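Student project report: Hanging socks with two arms
Group 4, Manipulation project, Nultatham

Summary

We trained a two-armed robot to hang socks on a clip hanger and compared two ways of choosing which demonstrations to train on. The task sounds small, but it involves soft material, a target that swings and a clip that has to be held open by one arm while the other brings the sock to it. The report covers the set-up, the method, the results and what we would change.

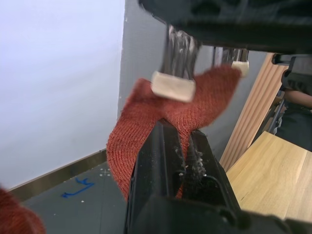
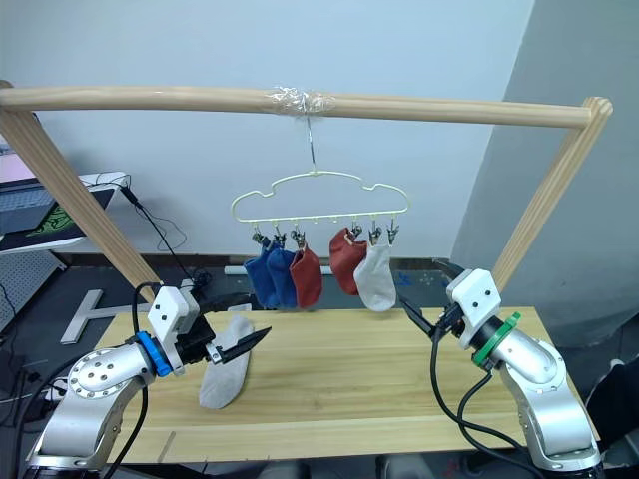

Tsehay Tufa read our first draft and wrote that the title promised too much, as a reader would expect a robot that does the laundry. She asked us to say in the first paragraph of the method what counts as a hung sock and what doesn't, and to stop reporting grasping and clipping as one number. Both changes have been made. She also asked why we had not simply fixed the hanger so that it could not swing. We come back to that under Discussion.

1. Background

Most of the earlier student projects in our lab used rigid objects such as blocks, cups and lids. With a rigid object the position and the angle are enough to plan a grasp. A sock has no fixed shape, and its shape changes again as soon as a gripper touches it. Last year's group, whose project was called Moges, folded cloths flat on a table and found that most of their failures came from the first grasp. We wanted to know whether the same holds when the cloth has to be lifted and attached to something.

2. Set-up

The robot has two arms, each with a two-jaw gripper and a small camera near the wrist. A further camera looks at the table from above the arms. All the pictures used in training come from these three cameras. There is no depth sensor and no force sensor in the grippers.

The hanger is a cloud-shaped plastic one with metal clips along its bottom bar. It hangs from a hook on a wooden frame over the table. The hook is taped to the rod, as it slid sideways in our first tests. The socks are knitted, in several colours, and come from an ordinary shop.

The recording software is Drirkine, which was already in use in the lab. We changed only the part that saves the wrist cameras, so that the pictures and the joint positions get the same time stamp. Before this change the wrist pictures lagged behind the arm, and the early models closed the gripper too late.

3. Method

A sock counts as hung if it stays in a clip for five seconds after both grippers have let go. A sock that is caught by a few threads and stays up counts. A sock lying over the bar does not, even if it stays there. A sock that falls and is picked up again within the same attempt counts as a failure.

Three of us recorded the demonstrations by steering the arms by hand with a pair of leader arms. We took turns, with a change of operator after each block. Every demonstration begins with one sock on the table and ends when both arms have moved clear of the hanger.

We recorded 473 demonstrations. From these we made two training sets of the same size, with 200 demonstrations each. Set A was drawn at random from all the recordings. Set B was chosen by hand. For set B we left out demonstrations with long pauses and those where the operator let go and gripped again. We also left out those where the two grippers touched.

The same network was trained on both sets with the same settings. It takes the three camera pictures and the present joint positions and gives the next short stretch of movement for both arms. We did not tune the settings separately for each set. Training took one night per set on the lab computer.

4. Testing

Each model was given 83 attempts. The starting positions of the sock were marked on a paper sheet and used in the same order for both models. The person placing the sock did not know which model was running. The attempts were spread over several days, and both models were run on each of those days so that a change in daylight would affect both.

We noted the stage at which each failed attempt went wrong: first grasp, lift, opening the clip, bringing the sock to the clip, or letting go. Two of us went through the videos separately and then compared notes. Where we disagreed, we watched the video again together. Most disagreements were about whether a sock had slipped while being lifted or had been badly gripped to begin with.

5. Results

The model trained on set B moved faster and more smoothly. It seldom hesitated above the table, and its first grasps were more often near the cuff, where the knit is firmer and easier to clip.

The model trained on set A hung more socks. This surprised us. When its first grasp was poor it often opened the gripper, moved back a little and tried again, and a good part of these second tries went well. The set B model had hardly any such behaviour. If it missed the sock, it went on to the hanger with an empty gripper and made the whole clipping movement with nothing in it.

For both models, the most common stage of failure was bringing the sock to the clip. The first grasp came second. This differs from the Moges result, where the first grasp was the main problem. In our task the sock has to be in the right place within a few millimetres, and the hanger turns on its hook when a gripper pushes against it.

Socks already on the hanger made the task harder. They pull the hanger to one side and sometimes cover the next clip in the picture from the upper camera. Clips beside a hung sock were missed more often than clips with free space on both sides.

6. Discussion

The main finding is that cleaning up the demonstrations by hand removed something the model needed. The repeated grips looked like mistakes to us, and we spent most of October taking them out. They were also the only recordings that showed what to do after a mistake. A better way might be to leave out the pauses and keep the second tries. We have not tested this.

On the question of fixing the hanger: we did try it for one afternoon, with a second piece of wire. Clipping became easier with the hanger held still, but a hanger on a washing line does move, and we did not want to train on a version of the task that avoids this. The afternoon's recordings are not in either set.

There are some weak points. Both sets were drawn from the same 473 recordings, so they overlap. All the socks are of similar thickness, and we can't say how the models would do with thin ones. We trained each model only once. A second training run with another random start could give a different gap between the two, and with one night per run we did not have the time.

7. Changes for the next group

Tape the cables to the arms before recording. Ours came loose twice and some recordings had to be thrown away.

Write down the operator for every demonstration from the first day. We began doing this late and could not compare operators in the end.

Clean the lint off the gripper jaws at the start of each block.

Save the failed attempts from testing together with the starting position number. We saved the videos under the time only and lost most of a Friday matching them up.

The recordings, the position sheet and the list of failure stages are in the shared project folder, under the group number.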